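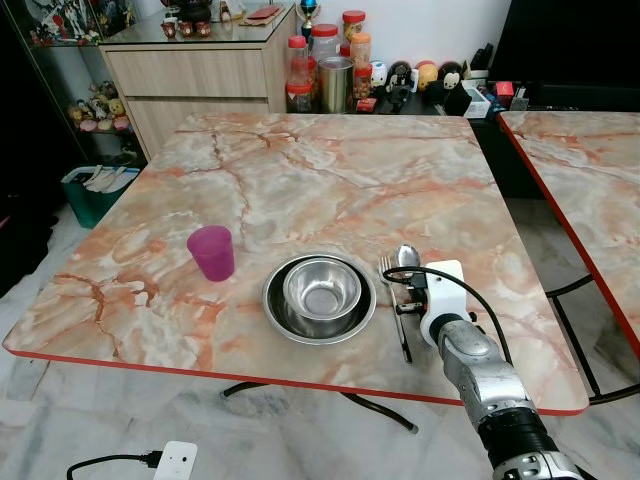

Table set: magenta cup, steel plate with the small bowl in it, spoon, fork.

October, Festgate workshop, start 9:40

Subject: white spots on tableware after drying, continued from the last entry. The question is still whether the spots come from the water or from the washing powder we have left behind in the rinse.

Tap water this morning: 553 microsiemens per cm on the Trotum meter, read after the tap was running for a while. The first reading was higher and went down slowly, so I did not write it. Please let the tap run before you measure. The probe was calibrated with the small bottle from the fridge, which I let come to room temperature first.

Mixed two rinse baths, each 1000 ml:
Bath A – tap water only.
Bath B – tap water with 7 g citric acid, stirred until clear.

I wanted also a bath C with Skomidus rinse liquid, but the bottle has a different cap now and the dose is not the same as in our old notes. I leave it for next time, when I can weigh the dose and not trust the cap.

Procedure. Washed everything by hand with the same soap, rinsed under the tap, then 11 minutes in the bath, then stood on the rack without wiping. No towel. The towel is what spoiled the September results, I think, because lint and spots look almost the same under the desk lamp.

Results, bath A: steel shows clear rings where the drops were sitting. Worst at the rim and in the hollow of the spoons, where the water collects. The fork is spotted mostly between the tines and I could not photograph this well. Plastic cups have fewer rings but a gray film, which you can feel with the finger.

Bath B: steel nearly clean. A few pale marks at the bottom of the bowls, they go away with a drop of vinegar, so I believe they are lime and not soap. The plastic is better but the film is not completely gone.

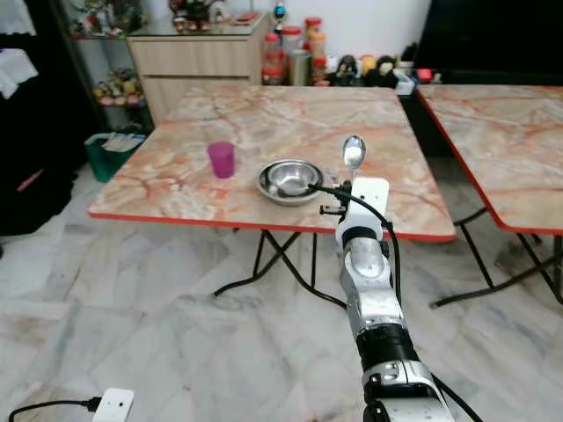 Cup and shallow steel dish on the table, and a spoon with light on its bowl.

A note about light. Steel must be checked at a low angle. When the lamp is right above, the shine covers everything and a spotted spoon looks new. I turned each piece slowly and marked it only when I saw the same ring twice.

The kitchen at Güneş says that their spots are worse in the evening. Their machine is refilled with salt in the morning, so maybe the softener is tired by then. I asked for two bottles of their water, one from each time of day.

Open points:
– Is the film on the plastic lime, or is the surface scratched? Try a new cup beside an old one.
– Repeat bath B with half of the acid. The smell is weak but the kitchen will not like a high dose.
– Weigh the Skomidus dose.
– Meter gives a low battery sign. Spare ones are in the second drawer.

Rack is still in use until tomorrow, please do not move the pieces on the left side, they are bath A.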